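The Dish Rack

Bimla Bansal rang me at ten to eight in the morning to say she was getting rid of her dish rack, and did I want it before it went to the charity shop in Hokbridge. I said yes before I'd even got my socks on. I'd been drying my plates on a tea towel for four months by then (a tea towel with a map of Pondetti on it, so that there was always a bowl sitting on the harbour) and I was sick of it.

"It's a good one," she said. "White wire, wooden handles. You'll have to take the cutlery bit as well, I'm not splitting them up."

I told her I wouldn't dream of it.

Now, the thing you need to know about Bimla is that she can't give anything away without a conversation first. When she gave my sister a lampshade it took the whole of an afternoon and they both cried. So I knew I was in for it, and I took biscuits.

She'd put the rack out on the big brown table when I got there, right in the middle, like something in a shop window. And it was lovely! I'd been expecting bent wires and that orange bloom you get in the corners where the water sits. She let me look at it for a good long while before she said anything.
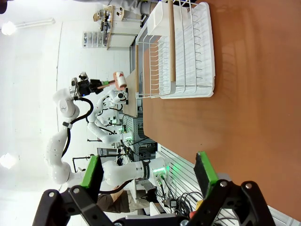 "I bought it the week I moved out of Pathak Street," she said, when we'd sat down. "Everything else I had was in boxes. I owned two forks."

I asked what had happened to the rest of the forks.

"He kept them," she said, and took a biscuit.

I'd known her for years and I had never heard this. I knew there had been a husband, in the way you know there's been a war somewhere, but she'd never said a word about forks. She told me she'd gone into a shop with the money for a kettle and come out with a dish rack, and had to boil water in a saucepan until her next wages came. She said it was the wooden handles that did it. She wanted one thing in that kitchen that somebody had chosen.

Well, I didn't know where to look. I said, "Bimla, I can't take it, you've got to keep it," and she gave me such a stare.

"I've got a dishwasher coming," she said. "A Pirkik. It's got 2 drawers and it sings when it's finished. What would I keep the rack for, to look at?"

I said people did keep things to look at.

"Seema Tripathi keeps things to look at," said Bimla. "Go and see her hallway. You have to turn sideways."

So that was that, except that it wasn't, quite, as she then wanted me to understand how to use it. I'm a grown woman, I have washed up all over the country, but I sat there and was told. Plates in the slots, biggest at the back. Mugs upside down but never touching each other. Knives point down in the cutlery holder, and spoons kept apart from the forks or they nest and never dry. You tip the tray out every night even if you think there's nothing in it. I nodded along, and I'll admit I was mostly thinking about whether it would fit beside my cooker.
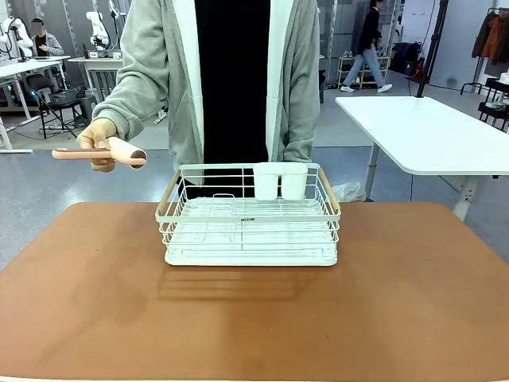

"And don't leave the handles soaking," she said. "Wipe them. They're only wood."

I promised about the handles. Then she wouldn't let me carry it out bare, so there was a hunt for a bag, and none of the bags would do, and in the end it went out to the car wrapped in an old bath sheet with my biscuit tin balanced on top. She stood on the step with her arms folded. I wound the window down and asked if she was all right.

"It's 300 yards to your house," she said. "Mind the bumps."

I did mind them, too. I went over the one by the post office so slowly that a boy on a scooter overtook me.

It does fit beside the cooker, as it happens, if I move the bread bin. I washed two plates that night that weren't dirty, just to see them standing up, and I wiped the handles, and then I rang Bimla to tell her I'd done it.

"Have you tipped the tray?" she said.

I said I was just about to, and went and tipped the tray.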